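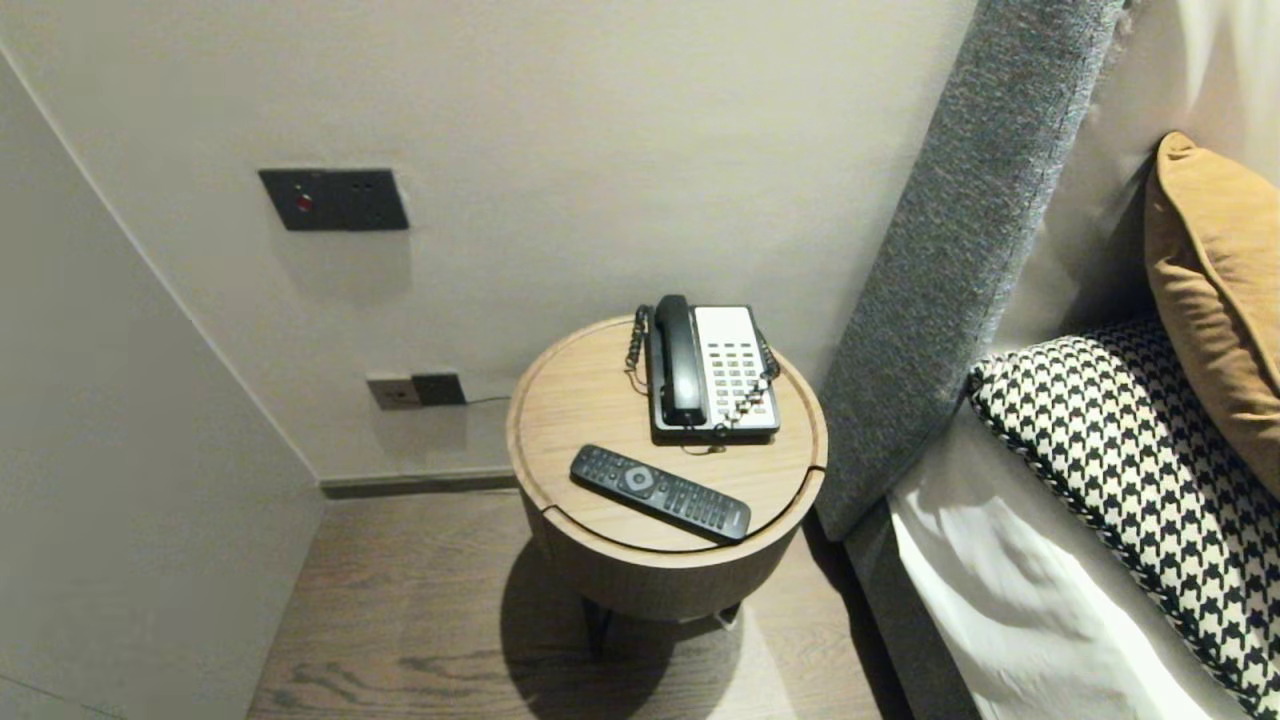
1. Introduction

This report is about a small piece of furniture which many people use every day but do not think about: the bedside table. Our course task was to choose one place in a bedroom and study how things are kept there. I chose the round table between the bed and the wall in a guest room at Plikden, a house for visitors with 12 rooms. The project was done by me, Gil-soo Yang, in March, as a part of the course in interior planning.

My question was simple. If a guest has a telephone and a television remote control, which one should stay on the table top and which one should go in the drawer?

2. The place

The table stands in a narrow space, with the bed on its right side and walls behind it and on the left. It is round, so there is no sharp corner near the pillow. A round top has one weak point also - a rectangular thing such as a telephone leaves small areas around it that are difficult to use. On the wall above the table there is a dark plate with a red button, and the socket is low, just above the floor.

With the remote control lying across the front of the telephone, as on the first page, not much of the top is left for a glass or a book. The coiled cord of the handset also needs its own space.

3. Two ways of keeping the things

In arrangement A, both things are on the top. The guest can see them at once. In arrangement B, the telephone stays on the top and the remote control lies in the drawer. 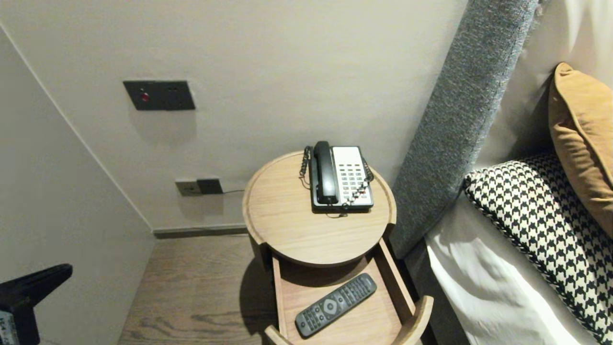
Figure 2. Arrangement B: the remote control in the open drawer, the telephone on the top.

I think the telephone must stay on the top in both cases. It has a cable, and a cable going into a drawer could be caught when the drawer is closed. A guest may also need to reach the telephone in the dark. The remote control has no cable, so it is free to move.

4. The drawer

The front of the drawer is curved and follows the round body of the table. I like this detail very much, but it asks for some attention from the planner. The drawer comes out towards the room, and a person who is sitting on the bed has to turn to the side to look inside it.

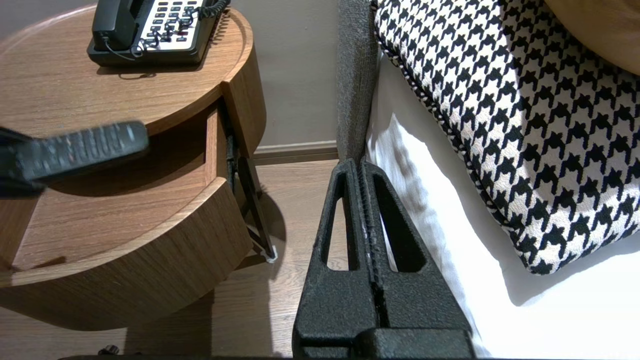 Figure 3. The drawer partly open, with the metal slide on its right side.

The inside is flat and has a simple wooden bottom. For a remote control, the full depth is not necessary. A thin mat would be a cheap addition, so that small things do not slide when the drawer moves.

5. Result

My choice for this room is arrangement B. It gives back the front part of the table top, and the television is not needed as quickly as the telephone. The disadvantage is that a new guest may not know where the remote control is. For this reason I suggest one line in the room information, next to the breakfast times: "The remote control is in the drawer of the bedside table."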